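Gripper Comparison — Frequently Asked Questions
Last updated 2025-10-22

What is being compared?
Two parallel grippers on the same arm: the Kirside, which we have used since April, and the Zou, which has longer fingers and a slower motor. The Furkham controller stays the same for both.

Which objects are in the test set?
There are 32 objects. Most are rigid, such as cups, blocks and small boxes. The rest are soft or oddly shaped, and those are where the two grippers differ most.

How many attempts does each object get?
Each gripper gets 10 attempts per object. The operator puts the object back on its mark between attempts and may turn it, but may not flatten it or fluff it up.

What counts as a successful pick?
The object has to leave the table, stay in the jaws for 12 seconds and come down without being dropped. A pick that drags the object first still counts, but it is logged separately. We changed this rule once, and results from before the change are not in the tables.

Why do soft objects give so much trouble?
They give way as the jaws close, so the controller sees very little resistance and keeps closing. With the default force setting, the Kirside often stops too late. The Zou closes more gently but tends to push light things along the table before it has hold of them.

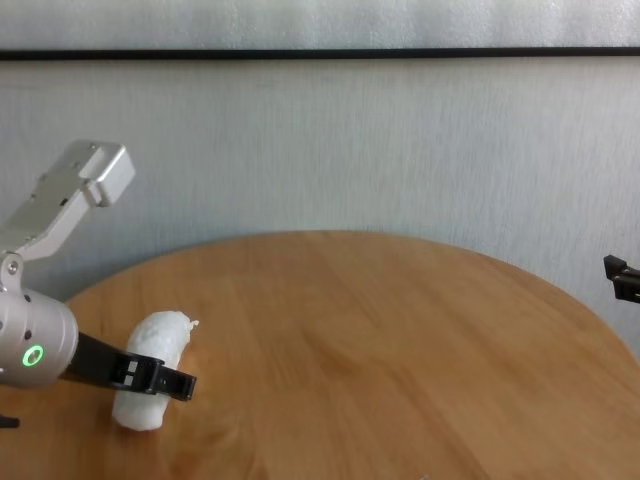
Lowering the approach speed helps with both grippers. So does coming in lower, so that the pads meet the object near its widest part. We now use the slower approach for every soft object and the normal one for everything else.

Can I use my own finger pads?
Yes, if they fit the standard tip. Write down the pad material in the log. Do not mix pads within one run.

Do I need to recalibrate after swapping grippers?
Yes. Run the Furkham wrist routine first, then the camera check. If you skip the camera check, the arm may stop short of the object or close beside it.

Does the Skusmont camera work with both?
It does, but the Zou fingers block more of its view at close range. Move the mount back one hole when the Zou is fitted.

How large are the log files?
Up to 2000 lines per run. Older runs are compressed — ask before deleting any of them.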